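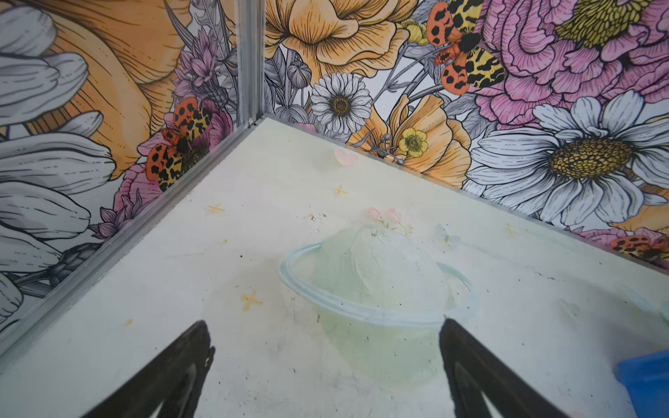

4. Setting Up and Looking After the Cell

Home | Contents | Previous section | Next section | References

Last updated: September

Figure 4. The back corner of the cell from the wrist camera, with the fingertips over the painted floor. The aluminum corner post is the reference edge used in Section 4.2.

4.1 Walls and floor

We had a lot of fun with this cell, and we think it shows. The first one we built at Sascombe had plain gray panels on every side, and our position estimates drifted whenever the arm looked into a corner. There was simply too little for the image matching to hold on to. The present cell has illustrated floral wallpaper on its walls (Figure 4), and the change in the matching was a delight to watch. Black line drawing over soft color gives the matcher strong, small details at nearly every distance we work at, from the moth wings down to the dotted flower centers.

Wallpaper does have one trap, and we walked straight into it. A printed pattern repeats. The same moth can turn up more than once on a single wall, and early on the matcher would now and then lock on to the wrong one and report a position one whole repeat away. We now reject any match that moves the estimate farther than the arm could have traveled between two images. With that check in place the repeats have stopped bothering us.

The floor is a different matter. It is pale and painted by hand — a ringed planet, a small pink heart, a few yellow stars — and the paint is soft in tone. Barış Uçar chose pastels so that the floor would stay lighter than almost any object we put on it, which keeps the segmentation step simple. The stars are four-pointed crosses, and they make very handy landmarks for a person at the keyboard: "go to the star below the heart" is much quicker to say than a pair of coordinates. The software does not use them as calibration marks. They were painted freehand, and we never measured them well enough for that.

4.2 Finding the corner

Every session starts with the corner. The arm moves to a stored pose, looks down toward the place where the two walls meet, and fits three lines: the corner post and the base of each wall. On the left, the metal edge strip gives a clean line against the pale floor. The base of the right wall is harder, as flowers run right down to it, and we give that line less weight in the fit. The routine takes 11 images and keeps the median.

We repeat the fit at the end of the session. If the two results differ by more than 5 pixels, the session is set aside until we know why. Over the 700 sessions reported in this paper that happened 24 times. Most of those cases came down to a wrist bracket that had worked itself slightly loose, and a dab of thread locker cured it. A few were caused by someone leaning on the cell. We have since bolted it to the bench.

4.3 Fingers

The fingers are black, taper to points, and have grooves on their inner sides. We bought the blanks from Kuhlmann and shaped the tips ourselves. Matte black was a very happy choice! It gives almost no glare, and against the pale floor the outline of each fingertip is easy to find, so the same camera that watches the work can also check that the two tips are where the joint readings say they should be.

The pointed tips are wonderful for small parts and hard on paint. A move that ends slightly too low drags a tip along the floor, and the scuffs and smudges there add up. We therefore keep a soft limit just above the surface, set again after any change of fingers.

4.4 Cleaning and touch-up

Crumbs and specks matter more than we expected. A dark speck on a pale floor looks very much like a tiny part to the segmentation step, and the arm will cheerfully try to pick it up. We brush the floor before a run and ignore any region below a minimum area. Larger dirt comes off with a barely damp cloth. Please do not scrub; the Veltevwood cell, built to the same plan, lost most of its painted decoration that way.

Faded paint is left alone unless a person can no longer find the mark. When we do touch up, the background image has to be taken again before the next session, with the work lights on and the room blinds down. The corner post needs only a dry wipe along its channel, where dust collects. The group at Skusau covers its post with matte tape to cut reflections, and we plan to try the same on ours.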